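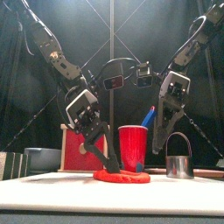 Photo: Cremilda Mendonça / Mudonia

Ticket summary: items missing from the tabletop set
Opened: May 2025
Reported by: Ronaldo Sampaio
Assigned to: Boonmee Siriwan
Status: Open, awaiting parts

1. Report. The requester advised that the tabletop set issued to the activity room did not match its packing list. The list, prepared by Trendis, omits the small metal pail, although the tall red cup is entered correctly.

2. Red ring. The list describes this item as "scarf, red." The item on hand is a fuzzy loop covered in fabric. Staff are asked to store it flat and to keep it out of the wooden box, where it has been overlooked at two previous checks.
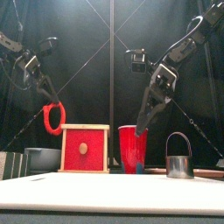 3. Wooden box. The box with the red felt front and round wooden knob is to remain with the set. A replacement knob was requested in February and has not been received. The present knob is serviceable - the request may be withdrawn.

4. Red ball. The ball was reported missing and has since been accounted for. It should be listed separately from the white board.
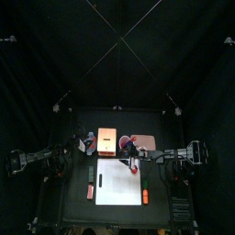 Mudonia Equipment Support Department

Action: Arlindo Bezerra will issue a corrected packing list. Trendis has quoted up to nine working days for the outstanding parts. This ticket will remain open until the requester confirms receipt.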